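Urquhart Watch and Clock Circle
Minutes of the April meeting, 7:00 p.m.

Chair: Getsemaní Meléndez
Minutes: Heriberto Quintero

1. Previous minutes
Approved with one correction. The Clorine three-hander has a 60-hour power reserve, not 72.

2. Timing results
Six Rotitz automatics were tested in six positions at full wind and again after 24 hours. Five stayed within the maker's stated rate. The sixth lost amplitude dial down and will be opened for inspection. Mr. Quintero will add lift angle to the results sheet — it was left off last time and two readings had to be thrown out.

3. Bracelet sizing
Members compared screw links with friction pins on the 36 mm and 39 mm cases. Agreed to stock two more 1.2 mm screwdriver blades. Pin holders to be replaced when worn.

4. Pressure tester
Quote received from Corel for a dry tester rated to 6 bar, at $1,829 including gaskets. Ms. Meléndez asked whether the price covers yearly calibration. It does not. Decision held over until a second quote is in.

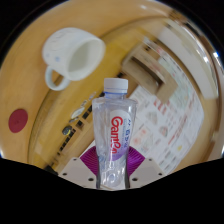
5. Crown gaskets
Agreed that any watch opened at the bench gets a new case back gasket. Crown gaskets to be changed only if the pressure test fails or the owner asks. Silicone grease to be kept in the parts drawer, lid closed.

6. Other business
Loan period for the demagnetizer set at 72 hours. Sign-out sheet is inside the cabinet door.

Meeting closed 8:40 p.m.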